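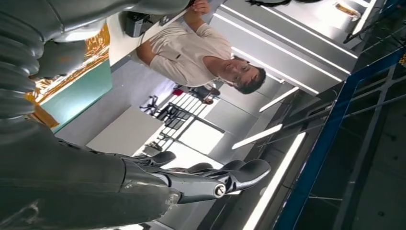
Robotic hand and forearm; young man.

Textbooks > Land and Water > Part Two > Chapter 3

Print this page | E-mail this page

Reading time: 6 minutes

Chapter 3
Where the Rain Goes: Runoff in a Small Watershed

3.1 A creek after a storm

Ferereck Creek starts in a wet meadow north of Pruvport and reaches the harbor on the south side of town. In dry weather it can be crossed in ordinary shoes at several places. After an hour of hard rain it is brown, fast, and up over the lower steps of the footbridge. By the next morning it has usually dropped back.

Older maps of the town show the same creek with a wider bed and more bends. The upper part of the watershed was pasture and woodlot then. Most of it is now the neighborhood of Clullero, with streets, driveways, a school, and a shopping area with a large parking lot. The rain that falls on the neighborhood has a different path to follow from the rain that fell on the pasture, and it gets to the creek sooner.

This chapter follows that water. We begin with what happens to rain when it lands, then look at how the surface of the land changes the amount and timing of runoff. The later sections cover pipes and culverts, the pollutants that runoff carries, and the methods a town can use to slow the water down.

3.2 Four things that can happen to rain

Rain that falls on a watershed is divided four ways. Part of it is caught on leaves, stems, and roofs and never reaches the ground. This is called interception. Part soaks into the soil, which is infiltration. Part collects in hollows and puddles, where it stays until it evaporates or sinks in. The rest moves downhill over the surface, and this last part is runoff.

The shares are not fixed. A light rain on dry woodland soil may produce no runoff at all. The same rain on the same soil at the end of a wet week may run off freely, the spaces between the soil grains being already full. Frozen ground can behave almost like pavement. Slope matters too, and so does the kind of soil: sand takes in water quickly, clay slowly, and clay that has been packed down by trucks takes in very little.

A surface that water cannot pass through is called impervious. Roofs, concrete, and ordinary asphalt are the main ones. To see how much water they shed, take a roof that covers 2000 square feet. One inch of rain on that roof, measured to the nearest gallon, is 1,247 gallons. If the downspouts empty onto a lawn, much of this can soak in. If they are connected to a storm drain, nearly all of it goes to the creek.
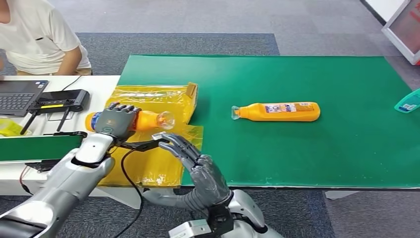
But lawns are half the problem, somebody objected at the May meeting on the Clullero drainage plan, and half the yards up there shed water like a tabletop. The objection has something to it. When houses are built, the topsoil is often scraped off, the ground under it is driven over for months, and a thin layer of soil and sod is laid on top. The result looks like a meadow from the street and takes in far less water than one. For this reason hydrologists do not simply sort land into paved and unpaved. They assign each type of cover, on each type of soil, a number that stands for how readily it produces runoff. You will use a table of these numbers in Section 3.6.

3.3 The timing of the flow

The total amount of runoff is only part of the story. The creek also responds to how fast the water arrives.

Suppose we measure the flow at the footbridge every few minutes during a storm and plot it against time. The graph is called a hydrograph. It starts low, climbs to a peak, and then falls away. The time between the middle of the rain and the peak of the flow is the lag time. In a forested watershed the lag is long and the peak is low and broad. In a built-up watershed the lag is short and the peak is high and narrow.

The Clullero part of the watershed covers 400 acres. When it was pasture, water from the far corner had to find its way through grass, across a ditch, and along the winding upper creek. Now it crosses a driveway, runs along a gutter, drops through a grate, and travels in a pipe under Vasilakis Avenue. Water from the near end and water from the far end reach the creek close together in time -- and the peaks add up.

A higher peak does more work on the channel. Fast water picks up larger grains and cuts at the outside of bends. The banks steepen and slump, trees lean in, and the soil that was in the bank ends up in the harbor, where it has to be dredged.

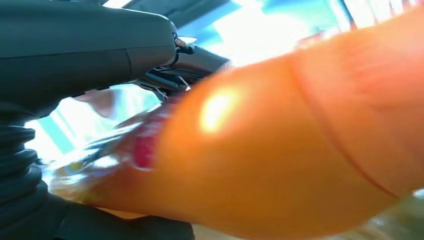 The material and shape of a pipe affect how fast it delivers water to the creek. Smooth concrete offers little resistance. Corrugated pipe offers more, and a look at the ribbed black rubber bellows in the photograph will help you see why: its stacked folds make a series of crests with grooves between them. Water passing over a wall with ridges of that general kind is stirred into small eddies, and it loses energy in each one. Engineers express the effect as a roughness coefficient. For two pipes of the same diameter, laid at the same slope and flowing full, the rougher one carries less water per second. A designer who replaces corrugated pipe with smooth pipe of the same size may cure a flooded intersection and send a larger peak downstream.

The culvert under Vasilakis Avenue raises the same question. It was sized for the flow from pasture. Water now backs up behind it in heavy storms and stands in the low ground on the upstream side. Residents there would like a bigger culvert. Residents below it would not -- the pond that forms behind the road is holding back water that would otherwise reach them at the worst time. We return to this case in Section 3.7, where you will work out both hydrographs.

3.4 Before you go on

You should be comfortable with these terms before starting the next section: watershed, interception, infiltration, impervious surface, hydrograph, lag time, roughness. All are defined in the glossary, which starts on page 301.

You will also need a contour map of the area where you live or study. Find the nearest stream and mark the point where a road crosses it. Then draw, in pencil, the line that encloses all the land draining to that point. The line should run along ridges and cross the contours at right angles. It should not cross a stream anywhere except at the point you marked. Storm drains sometimes carry water under a ridge from one side to the other, so ask your public works office for a drainage map if one is available.

Keep the map. You will color it by type of land cover in Section 3.5.

Print this page | E-mail this page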